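March 13, 2019
By Trefor Pugh

Dalldale Barbell Room, weight floor walk-through

Squat rack pins: PASS. All 4 present, which beats February, when one was holding the office door open.

Bench upholstery: PASS, with tape. The tape now has tape. Order a new pad before the Pellarik meet prep starts.

Cable machine (Duten): FAIL. Frayed strand near the top pulley. Tagged out. Somebody had hung a towel over the tag, so I tagged the towel too.

Collars: FAIL. 2 pairs won't grip. They go in the trash, not back in the bucket.
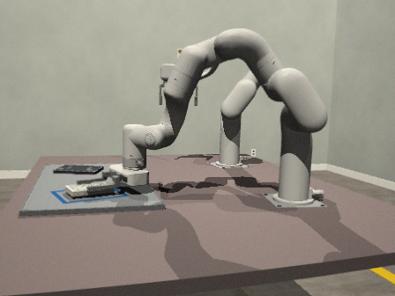
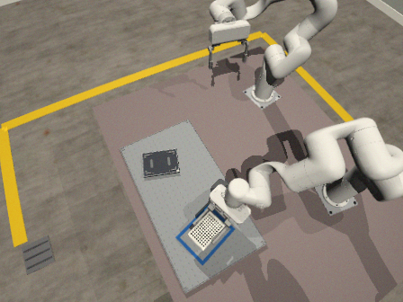 Can I still use the cable machine if I keep it light?
Stay off it until the cable is replaced. A frayed strand can let go at 40 pounds as easily as at the full stack.

Dumbbells: PASS, mostly. The 50s had a loose head. Tightened, rechecked, and put back on the rack in the right spot, where I expect them to stay until lunch.

Chalk bowl: PASS. The floor near it: FAIL. Sweep.

Posing room mirror: PASS. No cracks. Plenty of fingerprints, all at bicep height.

First aid kit: FAIL. Out of wraps, and over half the bandages are gone. Yimer has the refill order.

Next check once the new cable is on. Initial the sheet at the desk, in pen please.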